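Sorting the fruit and veg: bags, bin and bench

Kitchen notes and gallery by Nest Howells 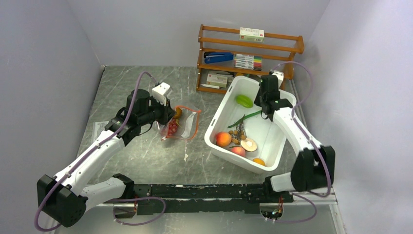

Grapes in the orange-edged zip bag, green veg and fruit in the white bin.

This page is about putting produce away at Cluswood, where the kitchen gets a mixed delivery every Saturday and it has to be bagged, binned and off the bench before lunch prep. The method is the same whether the delivery is big or small. Small soft fruit goes in zip bags. Firm or bulky things go in a white bin. The grey marble-patterned top is the only surface used for it, so it gets wiped before and after.

The gallery has one picture for now, with the notes for each kind of produce set out underneath. More pictures will go up as the other stations are finished. The notes are the ones kept on the inside of the pantry door, typed up with a few additions.

The bag

Zip bags are for grapes, berries, cherries and anything else that rolls. Lay the bag flat and open it fully before anything goes in. Start at one end and work across. A bag filled from the middle bulges and the zip will not meet at the corners.

The coloured edge is useful. On a pale bench a completely clear bag is easy to lose sight of, and we used to find them stuck under chopping boards. Our present ones are Utilico, bought by the carton. The Dauda ones we had before were thinner and split along the side seam.

Grapes stay on the stem. Pull off any that are soft or split and put them in the scrap tub. Do not rinse them until they are going to be eaten. Rinsed grapes kept in a closed bag go off within a couple of days in our cool room.

Leave a finger-width of the zip open for grapes. Close it fully for cut fruit.

The bin

Bins are white plastic with rounded corners and a broad rim. The sloping sides make them easy to wipe out, and there is nowhere for leaf bits to collect. They hold more than they look as if they will, but two layers is the limit for anything that bruises.

Ours came from Buvo in two lots, 23 in the first and 6 in the second. The second lot is slightly deeper and will not nest with the first, so the two are stacked separately under the bench. Please keep them that way.

Long vegetables can go in on a slant if they won't lie straight. Round fruit goes against the side. Small fruit still on the stem goes in last, on top, with nothing over it.

Mixed bins are for same-day use only. If the produce is staying overnight it gets split up – apples away from greens, onions away from everything. Mark the rim tape with the day.

The bench

Bench work goes left to right. Bags on the left, bin on the right, produce brought in from whichever side is clear. Left-handers swap it around and it makes no difference to the result.

Keep one spare bag on the bench within reach. Two or three spares get damp and stick together.

Peel, stalks and papery bits get picked up at the end of each bag. They are light enough to be dragged along under the next one, and a bit of peel caught in the zip will stop it closing. Check the zip track with a thumb if it feels rough.

Grapes and tan fruit

Small tan-brown fruit on stems causes the most questions. If it is longan, it is treated like grapes once it has been sorted, but it travels better in the bin with the stems up. Do not strip the stems to save room. The skin tears where the stem comes away and the fruit dries out from there.

If you are not sure what something is, put it in the bin and ask. A thing in the wrong bin can be moved. A thing in a closed bag at the bottom of the cool room tends to be found the following week.

Green vegetables

Long green peppers and the oval green vegetables go in dry. Wipe them with a cloth if there is soil on them. Check the stalk end of the peppers for soft spots, which show there first.

Hot and mild peppers look alike in some deliveries. The box they came in is the only reliable guide, so keep the box label until the bin is marked.

Large round fruit

Anything big, round and red or orange is lifted in with two hands and set down, never rolled. It takes a corner or a side. If there are two, put them at opposite ends with the long vegetables between.

Weights

We keep a record of what passes over this bench. The January total was 1,151 kilograms, of which 702 went into bins and the rest into bags or straight to the stove. The sheet is on the clipboard by the scales. Weigh the bin with the produce in it and write that figure down – the empty weight is already taken off at the bottom of the column.

Cleaning up

Bins are washed in warm soapy water and dried upside down. Get a small brush into the slots at the rim. Zip bags that held whole fruit are turned inside out, washed and hung over the rail by the window. Bags that held cut fruit are thrown away.

Wipe the marble-pattern top with the blue cloth, then the dry one. White veins in the pattern hide crumbs and bits of onion skin, so run a hand across it before calling it done.

Next to be added: root vegetables, herbs in jars, and the bread shelf. Corrections to Nest at the kitchen desk, any weekday before 3 pm.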